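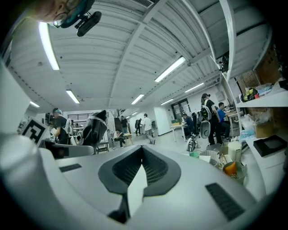 The second-floor work area during a recording shift.

Recording shifts replacing bench work: what should staff expect, and what may they ask for?

Posted by Arnar Þrastardóttir
Category: Workplace changes, automation

I am writing on behalf of the assembly and packing staff at Paiva, where I serve as the elected staff contact. In February our employer signed an agreement with Trustcombe under which part of the upper floor was turned over to recording work. Staff who used to pack small orders at benches now spend part of each shift carrying out ordinary handling tasks with a hand-held gripper, and some of them wear a camera on a head strap while doing so. The recordings are used to train the packing arms that are to be installed downstairs.

The change has been orderly on the whole. The room is bright, there are desks and chairs for those who are not recording, and the supervisors are courteous. There remain, however, several matters on which we have received no written answer, and I would be grateful for the experience of members whose workplaces have been through the same thing.

First, job titles. Our contracts still say "packer." The recording work is paid at the packer rate, although it requires a training course of 3 days and a test at the end of it. Has any workplace obtained a separate grade?

Second, targets. Each person is expected to complete 500 recordings in a pay period. A recording that is rejected on review does not count, and the reasons for rejection are not always given. Two of my colleagues fell short last period and were told that it would be noted.

Third, people in the background. The floor is shared. Persons who are walking through, or sitting at a desk with their own work, may be recorded by someone else's camera. They signed nothing. The company's view is that the notice at the door is sufficient.

Finally, and this is the matter raised with me most often -- what becomes of the recording work itself once the arms are running? Management has said only that "needs will be reviewed." Several of the older staff have asked me plainly whether they are teaching their own replacements, and I have not known how to answer them.

We meet with management on 8th July and would like to bring proposals in writing.

Svend Hafstein
Member, workplace advice panel

I was staff contact at Tilar when a comparable arrangement was introduced there, and I will take your points in the order given, with the caution that local law and your own agreement come first.

On the grade: we did obtain one, although it took two rounds of talks. The argument that succeeded was the training course. If the employer requires a course and a test before a person may do the work, it is difficult to maintain that the work is the same as before. Ask for a written job description of the recording role and compare it line by line with the packer description. The difference in pay was modest at first. It also meant that people who returned to the benches kept a record of the skill, which mattered later when technician posts were advertised.

On targets: ask that every rejected recording carry a reason, and that a person be permitted to see it. At Tilar, nearly 2,000 recordings were rejected in the early months, and when the reasons were finally listed, a large share had to do with equipment settings over which the staff had no control. Those were credited back. I would also ask for no individual target at all during the first weeks on any new task. Holding a tool at the same height for a long period is tiring to the wrist and shoulder, and a count encourages people to skip their breaks. Please put breaks in the agreement as well; I see that you did not mention them.

On bystanders: a notice at the door was not accepted as sufficient in our case. We agreed on three measures. Desk staff on the shared floor were told in advance which hours were recording hours. Faces were blurred before any material left the building. Any person could ask to be seated elsewhere without giving a reason. The last of these was used by very few people, but its existence settled a good deal of ill feeling.

On the future of the work, I can offer less comfort. At Tilar the recording continued after the arms were installed, because new products came in and the arms had to be trained on them, but it required fewer people. Some moved to watching over the arms and clearing faults. Some took a payment and left. What helped was a clause, signed before the first arm was switched on, that no one who had done recording work would be dismissed on account of it for a fixed period, and that openings on the automated line would be offered to them first. It is far easier to obtain such a clause while the employer still needs the recordings. I would make it your first proposal on the day, ahead of pay.

As to your older colleagues, I would tell them what you know and what you do not. Ours preferred that to being reassured.

carkico_floor2

Same setup at Carkico. No extra pay here. They gave us better chairs and that was about it. The head strap gets uncomfortable after a while, ask for 2 so you can swap and wash them.

Targets were dropped after people complained, so complain. I can't say anything regarding the legal side.

Arnar Þrastardóttir
Original poster

My thanks to both of you. The clause on openings will go at the head of our list, and I have added breaks and the spare straps. Mr. Hafstein, may I ask how long the fixed period was, and whether it also covered part-time staff? Several of our recorders work mornings only, and they are anxious that they may be left out.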